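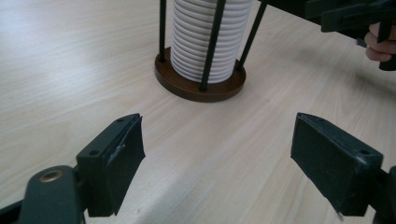 Cup station going semi-automatic: what happens to the counter staff?

Posted 7/21/23 by Norix_shift2

I run the afternoon shift in the drinks area of a conference catering site. Management wants the cup handling automated: pull one cup from the stack, place it under the spout, repeat. The supplier, Zastance, trains the arm from demonstrations, so two of my people now spend part of each shift doing the task with hand-held grippers.

Volume is 319 cups on a normal afternoon, 2,943 on our worst event day. I have 5 people on the counter. Two points I can't get a straight answer on:

Does demonstration time count as production time for staffing purposes? Right now it comes out of my counter hours.

What do the counter jobs look like afterward? I have been told "the same, but less repetitive," and I can't write a schedule from that.

Luzius Lehner

We went through this at Honia two years ago, with lids and cups.

Book demonstration time under its own code from the first day. If it stays in counter hours, your output per person drops during training and then appears to jump when the arm goes live. The second number gets used to set headcount. We had to rebuild three months of records to correct it.

On the jobs: picking and placing went away on the busy line. Refilling the dispensers did not, and neither did clearing double picks. Thin nested cups cling to each other, and the arm had no good way to tell one from two until a scale was added under the drop point. One person per shift became the line attendant. That job needs a written description and a pay grade before go-live – ours came eight months after, and two experienced people had left by then.

Rotate whoever does the demonstrations. We set a limit of 40 minutes per session. Past that, wrists got sore and the picks got sloppy, and the sloppy ones had to be thrown out anyway. Also ask for the dispenser position to be fixed to the table and marked. Ours was shifted during cleaning and the morning crew lost time to failed picks.

Upadhyay

Depends on your contract. Ask HR.

counter_lead_b

Agree with the separate time code. I would add: get it in writing who is allowed to stop the arm. On our site only the technician could, and he worked mornings. The evening crew went back to handing out cups by hand and left the arm parked. Now anyone on the counter can stop it, and the attendant restarts it after a check.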